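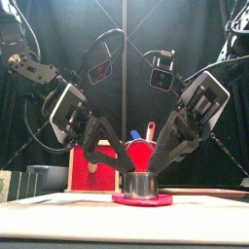 [Prikstead Coffee List] Re: Cardamom – in the pot or in the grinder?
August 7, 2025
From: Elisa Grasso

Hi all,

Catching up on the list after a week at my sister's, where the coffee comes in pods and I kept my mouth shut (mostly!). I wanted to get to this one before it sinks:

> I bought the Mahasneh dark with cardamom and the first
> cup was lovely, but by the end of the bag I could hardly
> taste the spice. Do I need to store it some other way, or
> should I buy plain and add my own? And if I add my own,
> does it go in the pot or through the grinder? My grinder
> is a Pindel and I'm scared of it smelling forever.

Buy plain and add your own, I say. Ground cardamom fades much faster than the coffee does, and no jar I've tried has saved it. I went through three kinds with rubber seals and one very expensive one that pumps the air out, and they all lost.

What I do now is crack 8 green pods with the flat of a knife for a 200 g bag of beans, drop them in whole, and shut it. A week later the beans have picked up a nice soft smell. Then I pick the pods out before grinding, so the Pindel never meets them. If you want it stronger, crush 2 more seeds (seeds, mind you, not pods) straight into the pot.

For the pot itself I use 200 ml of cold water and two heaped spoons of coffee ground as fine as the thing will go. Low heat, no stirring once the foam starts. Take it off when it climbs, let it drop, put it back once more. I drink it from a little steel cup my aunt gave me, which burns my fingers every single morning, and I'm not changing.

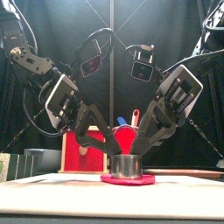 Can I use the black cardamom from the curry aisle?

I wouldn't. Black cardamom is dried over smoke and it makes the coffee taste like a campfire. Look for the small green pods, and skip any that have gone pale and papery.

Oh, and whoever was asking about the Kestex pot back in January – I still have mine and the handle is still on. It does drip when you pour fast, so pour slow and keep a cloth handy.

Elisa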